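3. Setting and task

The work reported in this section covers the small-board bench at Girkstead, where Pleltton has its controller boxes put together. Before the arm came in the bench was run by hand, two shifts, 4 people a shift. We looked at what changed for them. Not a study of the arm itself - grip force, path planning and so on are left to the Choo group's own write-up.

The cell was modelled first and the model stayed in use through the whole trial, as a planning tool and later for training. Staff were shown it on a shared screen before anything was bolted down.
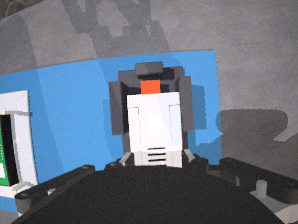
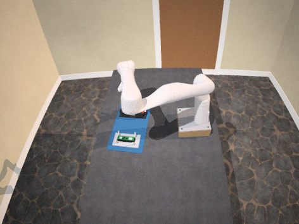
Figure 2. Two views of the simulated cell. First view: from close behind the gripper, with a white block in its dark grey holder. Second view: the arm on its pedestal, blue mat alongside, green component over the white plate at the near end.

3.1 What the job was before

Repetitive, mostly. Pick up part, check which way round it goes, seat it, next. Assemblers told us the seating was never the hard bit. The hard bit was noticing - a part that felt tight, a tray from a bad batch, a hole slightly off. None of that was written in the work instructions (we checked, version 5 of the sheet, nothing). It was passed on by sitting next to someone for a few weeks.

Pace was set by the bench and not by a clock. People slowed down after lunch and made it up later. Talk was constant. Two of the people interviewed brought this up before we asked, and both said they would miss it.

3.2 What the job became

After the changeover, two people per shift stayed with the cell. The others moved to packing or to rework. Those who stayed now load trays, clear stops and sign off the first unit of each run. Stops are the main thing. A stop can mean a part sitting crooked, an empty tray, or no clear cause at all, and the message on the panel often doesnt say which. So people learned to read the movement instead. One assembler said she could tell from the way the arm slowed down over the plate that it was about to give up. Others said much the same in diffrent words.

Sore wrists came up less in the second round of interviews. Sore feet came up more. Standing and waiting is tiring in its own way, and the stools had been taken out to make room for the guarding. They were put back in December after complaints.

Of the 200 stops logged in the trial period, 81 were cleared by the assemblers without calling maintenance. The plan had assumed nearly all would go to maintenance. No training had been given for clearing them and no pay grade covers it. This is the point we would press hardest. The skill didn't go away with the hand work, it moved, and the job description stayed where it was.

3.3 The model as a meeting place

Unplanned, this one. The simulation was meant for the engineers, but once it was on the shared screen the assemblers began using it to argue with them. Where should the tray go? Why does the arm reach over that side? Can the holder be turned round so a person can get a hand in? Several layout changes came out of these talks, incl. moving the tray position closer to the walkway. It worked better than the paper drawings used at the Kidari site, where comments from the floor were few and came late.

It had limits. The model has no noise, no draughts from the loading door, and parts arrive perfect every time. Older staff were quick to point that out and some stopped coming to the sessions. Night shift was hardly involved at all - the sessions were held in the day, and no one thought to move them until the trial was nearly over. Their answers are reported separately in section 4, and are a good deal less positive.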